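Preletti Outerwear
Home > Jackets > Quilted > Testitz Quilted Jacket, Dark Teal

Testitz Quilted Jacket
Color: Dark Teal
Item no. 290
In stock, ships in 2 working days

Select size
XS S M L XL XXL
Add to cart
Save for later
Size guide | Shipping | Returns

The Testitz is a padded jacket with horizontal quilting, a glossy outer fabric and black trim. It is warm enough to wear alone on a cold dry day and thin enough to go under a larger coat when the weather is worse. The cut is straight and the jacket ends at the hip. We sell it in one color this season, a dark teal that looks closer to green in some light and closer to blue in other light.

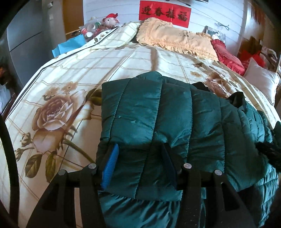
Reading time: 3 minutes

What you get

A quilted jacket with long sleeves, a full-length front zipper and a stand-up collar. There are two side pockets with zippers and one open pocket inside on the left. The collar is lined in black. A cloth storage bag comes with it, packed separately so the jacket doesn't arrive squashed into it.

The quilting runs across the body in straight channels. The stitched lines hold the padding where it belongs, so it can't slide down to the hem after a winter of wear. The channels are soft and they pile up on each other when the jacket is folded. Pressed flat by hand, they come back up when you let go.

The shine is part of the fabric. It is a satin shine and doesn't wash out. If you want a matte jacket, look at the Testitz Plain, which has the same cut and the same padding.

Outer fabric

The outside is a smooth, tightly woven synthetic. Wind doesn't get through it easily. Light rain beads up and can be shaken off, but this is not a rain jacket and the seams are not taped. In steady rain the stitching will let water in. Wear a shell over it or carry an umbrella.

The fabric will snag on rough brick, bramble, dog claws and unfinished wood. A small snag can be worked back in with a needle from the inside. A hole should be patched, and we sell patches in dark teal in the repair section. Stick them on a clean surface, round the corners with scissors first and leave them overnight before wearing the jacket.

Padding

Synthetic, no down and no feathers. It keeps more of its warmth when damp than down does and it dries faster. It also takes up more room in a closet, which is the main complaint we get about it. See the storage section further down the page.

Trim

The edging is black elastic. It sits flat against the body and stretches enough to sit down in without unzipping. There are no drawcords. On the first version of this jacket the elastic was narrower and tended to roll over, so it was widened. If you have an older Testitz and the trim has gone slack, any tailor can replace it, and we can send a length of the current elastic for the price of postage.
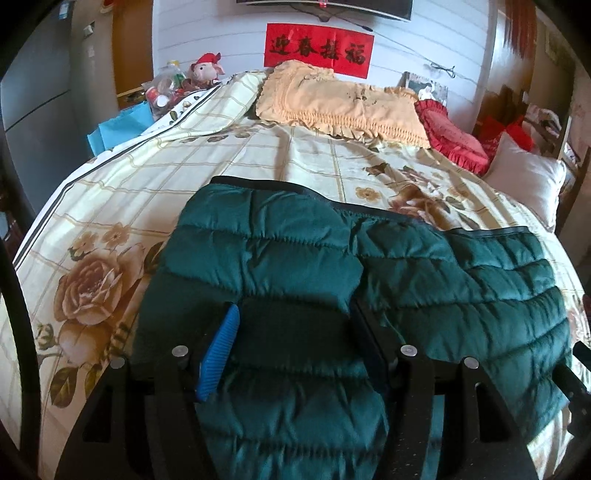
Brotomo, February - Notes on care and storage, updated for the current version of the jacket.

Laying the jacket out

The easiest place to check, brush or fold a quilted jacket is a made bed. A table is usually too narrow and the floor has crumbs on it. Smooth the bedding first, close the zipper, then lay the jacket face down and pull it straight by the trim. Do not pull on the channels themselves.

Look along the seams while you have it spread out. Loose threads should be cut, never pulled. Check the cuffs and the underarms, where wear starts. On dark teal, dried salt and deodorant marks show up as a pale bloom and can be taken off with a damp cloth.

Folding

1. Zip the jacket up and lay it face down.
2. Bring one sleeve straight across the back, then the other over it.
3. Fold each side in by a hand's width.
4. Fold up from the hem along the quilting lines, a couple of channels at a time.
5. Let the air out as you go, pressing gently.
6. Tuck the folded jacket into the bag with the collar at the opening.

Folding along the stitched lines leaves the channels themselves uncreased. If you fold across a channel it will do no lasting harm, but the mark can take a day to drop out.

Rolling works too. Start at the hem and finish at the collar. A rolled jacket is easier to fit into the corner of a suitcase. A folded one is better for a drawer or a shelf.

Storage bag

The bag measures 18 inches on its long side and closes with a cord. It is plain cotton and lets air through. All sizes up to XXL fit, though the XXL is a tight fit and you may prefer to keep it in a pillowcase.

Do not use a vacuum bag. The padding will come back after a few days under pressure. After a whole summer it may not, and we can't exchange a jacket for that reason. Store it clean and fully dry, away from radiators and out of the sun. A hanger is fine for day-to-day use. Pick one with wide shoulders.

Washing

Machine wash cool on a gentle cycle, inside out, zippers closed. Use a small amount of liquid detergent. Powder can stay behind in the channels and leave white lines. No fabric softener and no bleach.

Wash it alone or with other smooth things. Towels leave lint on the seams, and hook-and-loop tape will ruin the surface. Run a second rinse if your machine allows it.

Tumble dry on low with a couple of clean tennis balls to break up the padding, or dry flat on a rack and shake it every few hours. The outside will feel dry well before the inside does. Squeeze the thick part of the collar and the cuffs to check. Do not iron. Do not dry clean.

Wash it when it is dirty. Once or twice in a winter is plenty for most people. 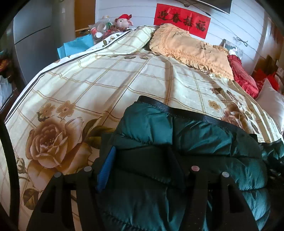 Testitz Quilted Jacket in dark teal with black trim.

Sizing

The Testitz runs true to size over a shirt or a light sweater. If you plan to wear a thick sweater under it every day, go up one size. If you plan to wear it as a middle layer under a coat, take your normal size, because the sleeves get bulky at the elbow in anything larger.

The length is the same in XS and S. From M upward each size is a little longer than the one before. The measurements in the size guide are taken with the jacket lying flat and the trim relaxed - measure a jacket you already own the same way and compare. This gives a better answer than measuring yourself.

Petite and tall versions are not made in this style.

Color

Dark teal is hard to show on a screen. Indoors under a warm lamp it looks greener. Next to cream, beige or brown it looks quite strong, and beside black or navy it looks almost black itself. If the exact shade matters to you, ask for a fabric swatch before ordering. Swatches are free and go out by letter mail.

The trim is black on all sizes. The zipper tape and pulls are black too.

Goes with

Mokoena Knit Hat, Charcoal
Mokoena Lined Gloves
Testitz Quilted Vest, Black
Preletti Wide Shoulder Hanger, pack of 3
Repair Patches, Dark Teal

Questions we are sent about this jacket

Can it go in a carry-on?
Yes, in its bag. It also makes a decent pillow on a night bus.

Is the collar scratchy?
The lining there is smooth. The end of the zipper sits in a small fabric cover at the chin.

Does it make noise?
Some. The fabric rustles a little when it is new and less after the first wash.

Can I remove the sleeves?
No. The vest is sold separately.

Can I wear a backpack over it?
Yes. Padding under the straps gets pressed down over a day and comes back overnight if you hang the jacket up. A heavy pack carried daily will make the shoulders shiny sooner than the rest, which is less noticeable here than it would be on a matte fabric.

A bit of padding is poking through a seam. What should I do?
Don't pull it out. Take hold of the fabric from the other side and draw the fiber back in, then rub the spot with a fingertip. If it keeps happening in the same place, send us a photo and we will look at it.

My older Testitz has a different label. Is it the same jacket?
The cut and the quilting are the same. The elastic trim has changed, as described above, and so has the bag, which used to be nylon.

Shipping and returns

Orders placed before 3 p.m. are packed the same afternoon when stock allows. The jacket travels loosely folded in a carton. Take it out when it arrives, shake it and hang it up for an evening before you judge the fit, as the padding needs a little time to fill out again.

Unworn jackets can be returned with the tags on. Please send the storage bag back as well. For exchanges, order the new size first and return the other one afterward, so that the size you want doesn't sell out in between. Return labels are in the carton, under the packing slip.

Write to the Preletti shop desk with your order number if anything is missing.

Related pages
Size guide
Caring for quilted clothing
Repair section
Testitz Plain
All jackets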